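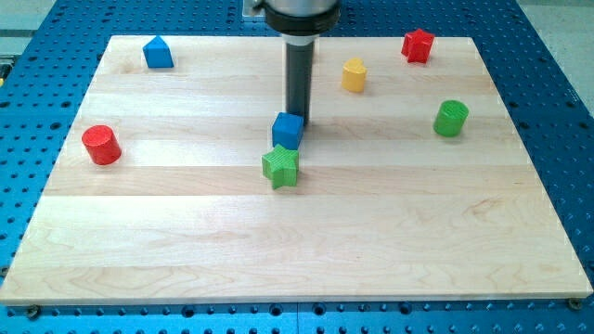
Coloured shapes on a pale wooden board.

Threads > Reading > Editions and translations

Last updated: September, 9:40 pm

Thread on which edition of Imelda Rivera's Tondarside to use for the read-along. The two English editions don't divide the text the same way, and the schedule depends on chapter numbers. Notes follow, mostly for people who have already bought a copy.

Scope: volume 2 only. Volume one is the same text in both editions apart from the front matter, so whatever you read that in is fine.

The editions. Fajardo published first, hardcover and then paperback, translated by Afonso Mota. Tundden published later, paperback and ebook, translated by Ustyna Lysenko. Both are complete as far as the story goes. Neither says "abridged" anywhere on it.

Fajardo divides the volume into 13 long chapters with titles. Tundden divides it into 32 short ones with numerals only. If someone says "I'm at the end of chapter eight", that could be the ferry inquest or it could be well before anyone has boarded the ferry.

Lysenko's translator's note says the short divisions follow the newspaper serial. Mota's edition follows the first book printing, for which Rivera merged the instalments and wrote the titles. So both are authorial. I had assumed the short ones were an ebook convenience and I was wrong.

The joins are still visible in Fajardo. Wherever you see a line space with a small ornament, that is usually an instalment break. Usually. A few of the ornaments mark a change of narrator inside one instalment, and Tundden gives those a plain line space.

This means you can't convert by counting ornaments. I tried it and drifted by a full chapter before the midpoint.

What does work is matching opening sentences. I've built a table with the Tundden numeral in the left column, the Fajardo title in the middle and the first few words in each translation on the right. It's sorted by Tundden because that is the finer division.

Weekly stops will be given as Tundden numerals plus the last spoken line before the stop. Dialogue is the easiest thing to find in both. The translators differ a lot in description and very little in who speaks last.

Exception: the stop after the lighthouse hearing. Mota ends on the magistrate and Lysenko ends on the clerk. Same content, the two lines are swapped. Stop when the room has been cleared and you will be in the right place.

Now the part that is more than numbering. Fajardo is short a passage. It falls between the salt auction and the arrival of the surveyor, and in Tundden it runs to almost 14 pages.

I first took this for a binding fault, as my copy is second-hand and the spine has been reglued. Natnael Lemma checked a library hardcover and found the same gap. The page numbers run straight through, so nothing has fallen out.

The passage is the surveyor's letter to his brother. Later chapters refer to it in both editions. In Fajardo those references point at nothing, and I've seen reviews that call the brother an unexplained character. He is explained, in the letter.

Source of the difference, per Lysenko's note: Rivera dropped the letter from the first book printing and put it back in the second. Mota worked from the first. The note is neutral about which one is better and doesn't mention Mota by name.

My view is that the letter is slow and should be there. It sets out how the boundary was drawn, and the final third of the volume is an argument about that boundary. Without it you are taking the surveyor's word.

Aksel Ragnarsson disagrees and has said so at length in the replies to the last thread. His position is that the reader isn't supposed to know how the line was drawn, and that the cut makes the hearing work. I think the hearing works either way. Leaving it there.

For Fajardo readers: you don't need to buy a second copy for the letter. Most library ebook services that carry Tundden titles will lend it. Borrow it in the week we reach the salt auction, read the letter, return it.

If you read the letter late, read it before the hearing. After the hearing it gives you the answer to a question you have already heard settled, and the order of the two matters.

On the translations. Mota is formal, long sentences, keeps the honorifics. Lysenko breaks sentences up and drops most of the honorifics, keeping them where a character uses one as an insult. You lose some courtesy and gain some speed.

Place names. Mota translates them and Lysenko leaves them alone. The Long Grey Field in one is Purnulel in the other. This confused the volume one discussion for most of a week before anyone noticed it was the same field.

I'll use the untranslated forms in discussion posts. The table has a second sheet with the pairs. River names aren't finished – Mota uses two versions for the same river and I haven't decided whether that's an error or is following something in the original.

Maps. The Fajardo hardcover has one on the endpapers. The Fajardo paperback has it reduced inside the front cover, and the labels along the coast are hard to read. Tundden has no map in either format.

The map isn't by Rivera and contradicts the text in at least the position of the mill. Use it for general direction. Don't use it to follow the survey.

Ebook notes. The Tundden file has a working table of contents but the footnotes are collected at the end of the book, and on my reader the return link goes to the top of the chapter instead of the note marker. Bookmark before you tap.

Location numbers and percentages change with the device and the font setting. Please don't quote them in discussion. Chapter numeral and a few words of the text, which anyone can search for.

Spoiler labelling: use the Tundden numeral for the furthest point your post mentions, even if you're reading Fajardo. Look it up in the table. If you can't work it out, label the post as whole volume.

The afterword in Fajardo discusses the end of volume three without any warning. It's placed directly after the final page of the story with no blank leaf between, and it is easy to read on into it. Stop at the word "harbour".

Tundden's introduction gives away the result of the hearing in its second paragraph. Skip it and come back. The translator's note is a separate item after the introduction and is safe.

Recommendation if you own neither: Tundden, for the letter and for the shorter chapters, which make stopping points easier. If you care most about the prose at sentence level, read a page of each first. I prefer Mota in the landscape sections and would still pick Tundden for this purpose.

Recommendation if you own Fajardo: keep it. With the table and a borrowed copy of the letter you have everything you need.

Audio: there is a recording of the Tundden text. The tracks don't match the chapters, and the chapter numerals are read aloud only some of the time. I've added track starts to the table as far as the salt auction. The rest will follow when I get to it.

The reader does the letter in a different voice from the rest of the surveyor's dialogue. It took me a few minutes to work out who was supposed to be speaking. Same character.

Correction to an earlier post in this thread, since people have asked: the Fajardo paperback is a straight reprint of the hardcover with the same pagination. It doesn't restore the letter. One bookseller listing calls it "revised". The revision seems to be the cover.

Another correction, thanks to Natnael. I had the opening words of Tundden chapter 14 against the wrong Fajardo title. It belongs one title later. Download the table again if you saved it before this evening.

Still open: the two river names, the remaining audio tracks, and whether the later Tundden printings fix the misnumbered footnote in the inquest section. If you have a later printing, check whether the note on grain measures is attached to the word "bushel" or to the word "brother". Mine says brother.

We start with the first Tundden chapter through to the end of the customs house scene. In Fajardo that is partway into the opening chapter – stop at the first ornament after the dog is let out.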